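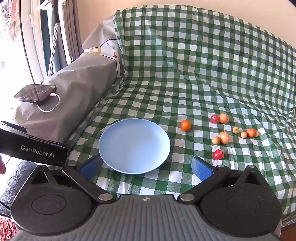 Protéger un canapé avec une simple nappe en tissu
Publié le 9 juin 2022 - par Shalini Kaushik

Rechercher sur le site OK

Une housse sur mesure coûte cher et se retire mal. Pour tous les jours, une nappe ou un coupon de tissu à carreaux suffit, à condition de le choisir assez grand et de le caler correctement.

Les mesures
Passez le mètre ruban depuis le bas de l'assise, à l'avant, jusqu'au haut du dossier, en suivant le creux. Ajoutez 60 cm pour ce qui sera rentré au fond et rabattu derrière. En largeur, comptez l'assise plus la hauteur intérieure des accoudoirs. Lavez le tissu avant de couper : un coton neuf peut perdre nettement en longueur au premier passage.

La pose
Commencez par le milieu. Les carreaux aident beaucoup, il suffit d'aligner une rangée sur le centre du dossier et de descendre droit vers l'avant. Poussez ensuite le tissu dans le creux avec le plat de la main, puis glissez-y un rouleau de mousse ou un vieux magazine roulé serré. Les côtés viennent en dernier. Près des accoudoirs, froncez l'excédent plutôt que de tirer dessus, sinon tout le motif part de travers.
Il reste toujours des plis en biais sur un dossier arrondi. On peut les réduire avec quatre épingles à vrille piquées à l'arrière, jamais sur l'assise.

Goûter sur le canapé
Une assiette à petit rebord convient mieux qu'un plateau plat, car les fruits ronds roulent au moindre mouvement. Préférez les petits fruits entiers aux fruits coupés. Prune, cerise et abricot bien mûr tachent vite - tamponnez à l'eau froide, sans frotter, puis un peu de savon de Marseille. L'eau chaude fixe certaines taches.

L'entretien
Secouez la nappe dehors une fois par semaine. Lavage à 40 °C pour un coton bon teint, à 30 °C si le vert ou le rouge dégorge encore. Séchage à plat ou sur deux fils, et repassage encore humide, à l'envers.
Gardez une deuxième nappe de même taille pour les jours de lessive.

Ce site utilise des cookies pour mesurer son audience. Accepter Refuser Paramétrer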